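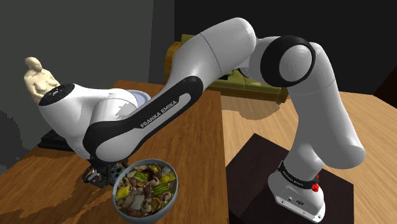 Automation at Work, Unit 3
Handout: Serving arms in staff canteens
August 28, 2019

Read this before the seminar and bring the Flellance job sheets.

Our case is Gallix, a catering contractor. In June its canteen at Doklow, which feeds 705 people at lunch, began a trial with an arm at the serving table. Cooking stayed with the kitchen staff. Portioning and handing over bowls moved to the arm.

What changed for the staff

Before the trial, four people worked the serving line. Now there are two, and the others moved to prep, which starts earlier in the morning. Pay stayed the same but the hours did not – for staff with children this was the main complaint.

The two who remain refill bowls, answer questions about ingredients and stop the arm when something is wrong. Their job sheet still says "server." Stopping and restarting is not mentioned in it.

Terms

Task shift: part of a job moves to a machine and the rest is regrouped.
Residual work: what is left over for people, often unplanned.

For discussion

Who should have been asked about the new hours, and when?
Rewrite the server job sheet in more than 199 words.

Reading: Mamani course pack, section 4.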